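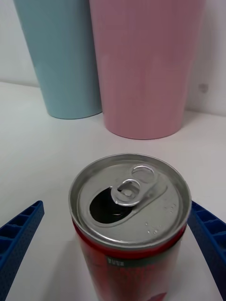

Can number one of the day, already open.

Cutting back on soda without going cold turkey, anybody done it?

minby_mike
Posted February 5, 2023

So my dentist gave me The Look again. No cavities this time, but she said the enamel on my front teeth is getting thin and asked what I drink during the day, and I heard myself say "oh, a couple of sodas" in the voice of a man lying to the police. I went home and looked at the recycling bin. It is not a couple of sodas.

I work from home and the can is just kind of part of the desk. I finish one, I get up, I come back with another one, and half the time I don't remember walking to the fridge. I don't even think I'm thirsty. I like the crack of the tab and the first two swallows, and after that it goes flat next to the keyboard and I drink it anyway.

I tried quitting all at once last July. Lasted until the third afternoon, when I had a headache behind one eye and snapped at my kid over a bike helmet. So I'm not doing that again. What I want is a slow way down that doesn't make me a jerk. I don't like coffee. Tea is okay. Water is water.

What did you all do?

pennyweather
Been there! The headache is the caffeine, and it goes away if you step down instead of falling off the cliff. I dropped one can a week and held there if the week was rough (holidays, my sister visiting, tax stuff). Took me most of a spring but I never had the eye headache.

The other thing that helped me was plain seltzer in cans. I know, I know, everybody says seltzer. But you said yourself you like the crack of the tab. Seltzer has the crack of the tab!

gus_in_the_garage
Seltzer tastes like TV static. I said what I said.

I went to iced tea, which I make in a big jar overnight. Four bags, cold water, stick it in the fridge, pull the bags in the morning. It never gets bitter when you do it cold. I put a little sugar in at first and then less and then I forgot to one day and didn't mind.

minby_mike
Cold tea in a jar I could do. Do you use regular black tea or something fancy?

gus_in_the_garage
Cheapest black tea in the store. The fancy stuff is wasted on me.

Clodagh Mac an tSaoi
Can I disagree a bit with the one can a week plan? It's a perfectly good plan for a person who counts, and I'm not one. I'd get to the end of the day and have a whole argument with myself over whether the half can at lunch was a can. By the second week I had talked myself into believing that anything drunk standing up was free.

What worked for me was a rule about where. No soda at the desk, ever. I could have as much as I wanted at the kitchen table, sitting down, with no phone. And it's boring! You sit there with your drink looking at the toaster and after a few minutes you'd like to get on with your life. I went way down without ever telling myself no.

pennyweather
Okay, "anything drunk standing up was free" made me laugh out loud. I am a counter, I have a chart on the fridge for everything including the dog's ear drops, so yeah, we may be two different kinds of people.

minby_mike
I kind of think I'm the standing up kind too. The kitchen table rule scares me a little, so that's probably the one to try.

halfcaff_harriet
Speaking as somebody who kept the soda and lost the caffeine: if you switch to caffeine free of whatever you drink, you get to keep the fizz and the taste, and then the only thing left to deal with is the sugar. Mix them. One regular in the morning, caffeine free after lunch. My sleep got better in the first couple weeks and I hadn't even known it was bad. I used to wake up at four and lie there redoing conversations from work.

Noonan_Ridge
Sugar is the part your teeth care about though. Sugar and acid. My hygienist told me sipping is the worst thing, one can nursed all afternoon is harder on your teeth than one you drink with lunch and are done with. So your flat can by the keyboard is the villain here. And I hate to break it to the diet people but diet has acid too.

halfcaff_harriet
I didn't say diet, I said caffeine free. But sure.

Noonan_Ridge
Wasn't aimed at you, sorry! That was at my own brother, who isn't here and drinks diet like it's a vitamin.

gus_in_the_garage
Does a straw help? I always heard a straw helps.

Noonan_Ridge
She said some, if it goes past your front teeth. And don't brush right after, rinse with water and wait a while. I used to brush the second I finished because I felt guilty.

budget_bev
Nobody has mentioned money so I will. I added up what our house spent on soda one year and it came to 600 dollars, and that was buying it on sale. We had a jar. Every time I would have thrown a 12-pack in the cart I put the cash in the jar. We bought a used kayak. I'm not saying a kayak will fix your teeth, but I look at it in the garage and I don't want a soda.

pennyweather
Kayak jar!! I'm stealing this for something, I don't know what yet.

Clodagh Mac an tSaoi
Do you use the kayak, Bev?

budget_bev
It has been in the water. We'll leave it there.

tomwithacat
I'm going to be the grump. I don't think a person has to fix every single thing. My granddad had a cola every day at three with a sleeve of crackers and was up on ladders at 80. If it's one you look forward to, keep the one. I'd want to know which can of the day is the good one and toss the rest. For me it's the one with pizza. The others were just wet.

Noonan_Ridge
The granddad argument, every time. Mine smoked.

tomwithacat
I'm not telling him to start smoking. I'm telling him to keep one soda.

minby_mike
No, I like this. The good one for me is the first one, right out of the fridge, when it's so cold it hurts your teeth a bit (I hear it, yes). Everything after lunch I could lose, if I had something in my hand instead.

halfcaff_harriet
Then there's your plan. Keep the first one, at the kitchen table like Clodagh said, and Gus's jar tea after that. Black tea has some caffeine so you won't get the headache, or not as bad.

gus_in_the_garage
Jar tea. I want it on a T-shirt.

lurker_leanne
First post, hi. I had 14 days where I wrote down what I was doing right before I grabbed a soda. Not the number of cans, just the thing before. It was almost always that I had finished some annoying task, an email or a phone call. It was a reward. So now when I finish an annoying task I walk out to the mailbox and back, even if the mail has already come. My neighbor must think I'm waiting on a check.

pennyweather
Welcome Leanne! Good first post. I bet a lot of people would find the same thing if they wrote it down.

tomwithacat
Mine would say "opened fridge" over and over.

minby_mike
Okay, so it's been a few days and I'm reporting in. First can at the kitchen table, no phone. Clodagh, you're right, it's so dull. I read the back of the pancake mix twice. Tea jar in the fridge, and I made it too strong the first night, because I figured more bags was better. Six bags is not better. Four bags today.

I did have one at the desk this morning before I caught myself. I poured out what was left and was more annoyed about the waste than anything. No headache so far, and nobody in my house has been yelled at about a helmet.

Bev, my wife read your post over my shoulder and is now looking at used kayaks. Thanks for that.

budget_bev
Tell her to measure the garage first.

gus_in_the_garage
Next time slice half a lemon into the jar. Take it out in the morning or it gets weird.

Noonan_Ridge
Lemon. In the tooth thread.

gus_in_the_garage
Fine, mint! Put mint in it.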